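Search this site Enter part number or keyword Go

Clollavano Fostus floor-care arm
Product information, updated 17/05/2019

The Fostus is a single-arm unit for light floor work in homes, small shops and stockrooms. It is supplied by Clollavano as a development product, with the Zestora control package and a simulation licence. It is sold to integrators and test sites. It is not sold as a household appliance, and the sections below set out which chores it can be expected to do at its present stage.

What it does now

The arm will sweep and dry-wipe a hard floor in a room that has been mapped beforehand. It will pick up rigid objects from a clear floor if they fall within the size range set during commissioning. It will follow a wall line at a fixed distance, stop at a corner, and resume along the second wall. These tasks are run as separate programs. The operator selects one program at a time, and the unit does not choose between them.

Maximum reach is 65 cm from the shoulder joint. Working speed is limited in software and can be lowered by the site, but not raised. The unit needs a mains supply throughout operation.

Corner and edge work

Corners remain the slowest part of any floor program. The controller has to bring the tool low, hold it clear of two walls at once and keep a steady height above the boards. An error in the room map that would pass unnoticed in open floor shows up here as a stop or as a missed strip. For this reason corner routines are developed in the simulator before they are tried on hardware.

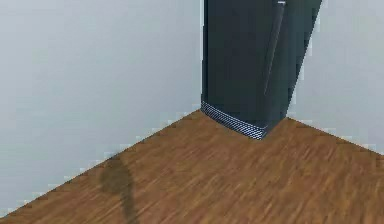

The default clearance from each wall is 9 mm. Sites with uneven walls should increase it and accept that more of the edge will be left for hand cleaning. Clearance above the floor is set separately. Both values are stored with the room map and are lost if the map is deleted.

Results in simulation should be read with care. A simulated room has flat walls and a level floor. Real rooms have skirting, cables, thresholds and furniture that is moved from day to day. In our January trials the wall-following program completed 66 runs in the simulator without a stop. The same program, on a test floor with skirting and one door threshold, completed 28. Most of the failures were recorded at the threshold. The current release handles a threshold by stopping and asking for the operator.

What it does not do

The Fostus does not fold laundry, load dishwashers, clear tables or handle glass. It does not climb steps. Wet mopping is not supported, and the arm joints are not sealed against water. Soft items such as socks and cloths are detected but will be left in place and swept around. In a shop, it should not be run during opening hours.

Buyers comparing the unit with a person and a broom should expect the person to be faster in any room of ordinary size. The case for the arm at present is repeated work on the same floor, where the layout is fixed and a slow pass outside working hours is acceptable.

Supplied items

Arm and base plate
Zestora controller with emergency stop
Dry sweeping head and wiping head
Simulation licence, one seat
Printed commissioning guide

The two-finger pick-up tool is ordered separately. Existing users of the Arnaud base can fit the arm with an adaptor ring, but must then repeat the full commissioning procedure. Room maps made on the older controller cannot be imported.

Delivery and support

Units are built to order. Software updates are included for the first year. Prices are given on written request and depend on the number of simulation seats.

Related items

Arnaud fixed base, standard height
Arnaud adaptor ring
Zestora controller, spare
Fostus two-finger pick-up tool
Fostus sweeping head, replacement bristles
Simulation licence, additional seat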